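Courses > Foundation Year > Drawing 2 > Week 20 handout

Print this page | E-mail this page

Still Life on One Plate

Okay, so last week at the Flatitz studio we did drapery and half of you hated it. I get it! This week is easier to set up and (sorry) a bit harder to draw: one piece of fruit, one shiny plate, one plain tabletop. You'll have 40 minutes for the main drawing, then we pin up and talk.

Start with the plate. I know the fruit is the fun part, but if your ellipse is off, everything sitting on it will slide away. Draw right through the fruit as if it were glass, get the whole rim down, and only then put the fruit on top. Keep it off center - close to the rim is good.

Next, the darks. Squint until the highlights on the glaze are the only sharp thing left. Those highlights are bare paper, so please don't go near them with the pencil! The plate's shadow on the table is soft, and most people draw its edge much too hard. 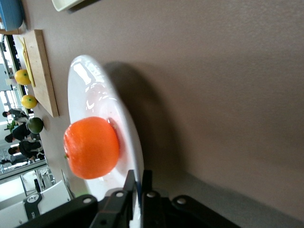 Color comes last. Citrus peel throws a little of itself onto anything white beside it, and I want to see that in your drawing, even if it's just one pale stroke of red-orange. Go warmer and darker where the fruit touches the plate. The dimples only need hinting at in the half-tones, so put in a few and stop.

Bring the Slaoui pad and 2 soft pencils. Room 2303 again, side door.

Filed under: Handouts, Drawing, Color & Light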